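Cleaning fees belong in the nightly rate

31 December 2018

A short-stay listing normally shows one price in the search results and a different one at checkout. The difference is made up of a cleaning fee, a service fee, local tax and sometimes a linen charge. My argument concerns the first of these. The cleaning fee should be removed as a separate line and carried in the nightly rate, and the sites that list apartments should require it.

I manage 9 apartments in Lirkby, most of them one-bedroom units in the streets behind the station, and I have set cleaning fees for all of them. I have no quarrel with the cost itself. A turnover takes a certain number of labor hours, and those hours must be paid. The question is where the cost is shown and how it is divided.

Take a one-bedroom unit with a fee of 60 euros. A guest who stays two nights pays 30 euros per night in cleaning. A guest who stays six nights pays 10. The search page, which sorts by nightly rate, shows the same figure to both. The first guest sees a rank order that is wrong for a two-night trip, and will only find out by opening each listing, entering dates and reading the breakdown. Most people do this for three or four listings and then stop. The listings they did not open may have been cheaper.

The fee therefore distorts the sort. Owners know this. An owner who lowers the nightly rate and raises the cleaning fee by an equal amount moves up the page without giving anything away on a one-night booking, and gives away only a little on a two-night booking. I did it myself in March of last year with two units, as a test, and bookings went up. The units were the same as before. The cleaning was the same as before. The only thing that changed was the position of a number.

Three objections are usually raised, and they deserve a proper answer.

The first is that cleaning is a fixed cost per stay, so it should be charged per stay. This is correct as accounting and weak as pricing. Check-in is also a fixed cost per stay. So is the time spent answering messages about parking. So is the bed linen, up to a week. Hotels carry all of these in the room rate, and have done so for as long as there have been hotels. An airline does not itemize the cleaning of the cabin between flights. A fixed cost can be recovered from a rate if the operator knows the average length of stay, and any operator with a year of bookings knows it.

The second is that without the fee, one-night bookings lose money. They may. The tool for that problem is the minimum stay, which every booking system already has, or a higher rate for short stays, which most of them have. Both are visible to the guest before the search results load. If an owner does not want one-night guests, a two-night minimum says so plainly. A large cleaning fee says the same thing on the last screen.

The third objection is the strongest. Long-stay guests would pay more than their share. If 60 euros is spread over an average stay of three nights, the rate goes up by 20 euros, and a guest who stays 7 nights contributes 140 euros toward a cleaning that cost 60. This is a real defect and it needs a correction. The correction is a length discount, shown in the rate for the dates entered. Weekly discounts are common and guests understand them. The discount can be calculated so that the weekly guest pays what he pays now. It takes a spreadsheet and one afternoon.

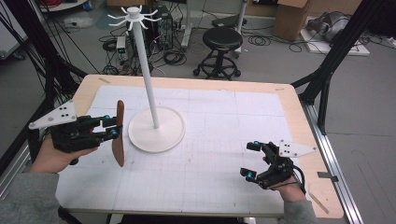
A further point concerns what the guest believes he has bought. When cleaning is a line on the invoice, it becomes a separate product with its own standard, and the guest judges it separately. A hair in the shower is an annoyance in a unit where cleaning is part of the rate. In a unit with a cleaning fee it is grounds for a refund of the fee, and the guest has the exact figure in front of him. Of the refund requests I handled in the last year, the majority named the cleaning fee as the amount to be returned, including several where the complaint had nothing to do with cleaning. One was about a weak wireless signal.

The same line also causes confusion over duties. House rules in this business often ask the guest to strip the beds, run the dishwasher, take out the trash and sort the glass. Guests accept some of this in a vacation rental. They accept much less of it when they have paid a fee for cleaning. The owner sees a modest request, and the guest sees double billing. I side with the guest here. My own rules now ask for two things, the trash and the keys, and turnover time has not changed by an amount I can measure.

Fouad Matar, who runs a larger portfolio than mine under the Nseir name, disagrees with most of this. His position is that the guest is an adult, that the breakdown is displayed before payment, and that an itemized invoice contains more information than a single figure. On the last point he is right. I would not object to an itemized invoice after booking, for company travelers who need one. Information offered at the end of a purchase is worth less than information at the start, though, and the sort order is where the choice is made.

He also makes a practical point that I accept. A single owner who moves the fee into the rate is punished for it. When I did so with all my units, they dropped in the results on every site I use, with the exception of Skultuvier, which already ranks by total price for the dates entered. Bookings on the other sites fell over the first two months and recovered only in part. An owner with one apartment and a mortgage on it cannot be asked to absorb that. This is the reason the change has to be made by the sites and applied to every listing on the same day.

Two methods are available. A site can prohibit the separate fee, or it can keep the fee and rank and display by total price only. The second is easier to introduce and solves most of the sorting problem. It fails when the guest searches without dates, since no total exists yet, and a large share of searches begin without dates. It also leaves the refund and duty problems where they are. I would take the second method if it were offered tomorrow, and would go on asking for the first.

Drullano, the channel software I use to keep calendars and rates aligned, treats the cleaning fee as a required field. Zero is accepted, but the system shows a yellow warning beside the unit each time the rates page is opened, with a note that the owner may be losing income. I have written to them twice. The reply was that the warning follows industry practice. It does, and the practice was set by the software and the sites in the first place, at a time when most hosts were renting out a spare room and paying a neighbor to clean it.

Owners who want to prepare can do the calculation now. Divide the yearly cleaning cost for each unit by the nights sold. Add the result to the base rate, set the weekly discount so that long stays come out level, and compare the new totals with the old ones for stays of two, four and seven nights. In my units the largest gap was on the two-night stay, which became cheaper for the guest. I covered the gap with a small increase for weekend dates, entered in the rate calendar, where it can be seen.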